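What Belongs on the Snack Tray?
A project report by Yanling Jin and Hongmei Liao
Early Years Play and Learning, second year
Handed in 06/08/2022

Why we chose it

When our group was asked to pick one corner of a playroom and study it properly, most people went straight for the building blocks or the dressing-up rail, and we very nearly did the same. But we had both spent a good part of June helping at the Didlow playroom, and we kept noticing how long the children would stay with the pretend food. They served it, they took it back, they quarrelled over the cake - and then they served it all over again. So the snack table it was, and we have not been sorry!

Our question was a simple one. Does the way toy food is set out change the kind of play that follows? We had a feeling that a heap in a box leads to rummaging and that a tray leads to serving, but a feeling is not much to hand in to a tutor, so we set aside six afternoons to watch and take notes.

Setting up the table

We had a budget of 700 to begin with and spent roughly 300 of it, nearly all on the food itself and the Skilovby shelf unit (the rest went back to the department, who were very nice about it). We wanted the sweet things kept together in one place, low enough for small hands to reach into, and we wanted a tray with a proper rim so that a donut pushed by an eager elbow would stay put. We tried a flat wooden board first. Everything slid off it, and Hongmei spent most of the first afternoon under the table.

The stainless-steel tray we changed to has rounded corners, which we liked very much for this age group. We left some open tabletop in front of it as the serving space, and put an orange mat there with a little face on it to give the children somewhere to set a portion down.

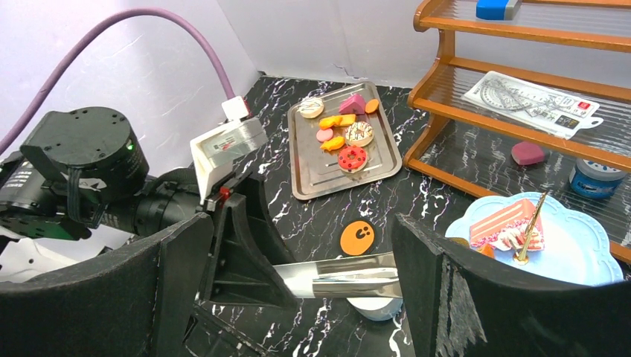 Figure 1. The snack table with the tray of sweet things, the orange mat in front and the shelves behind.

What we noticed

The donut with the colourful sprinkles was asked for more than anything else, and the red one with dark spots came a close second. The cookies were mostly handed out to grown-ups. The pink wedge of cake caused the only real tears of the project, and if we did it again we would certainly buy another slice.

The mat surprised us both. We had meant it as a place for food, but several children decided the face was a customer and fed it, very politely, before serving anyone else. Yanling wrote pages about this and we have put the best of it in the appendix.

On the afternoons with the tray there was a good deal more talking, and the children were quicker to offer things to one another. We know that six afternoons is a short time and that the same children came more than once, so we would like to repeat the whole thing with savoury food next year, if Didlow will have us back.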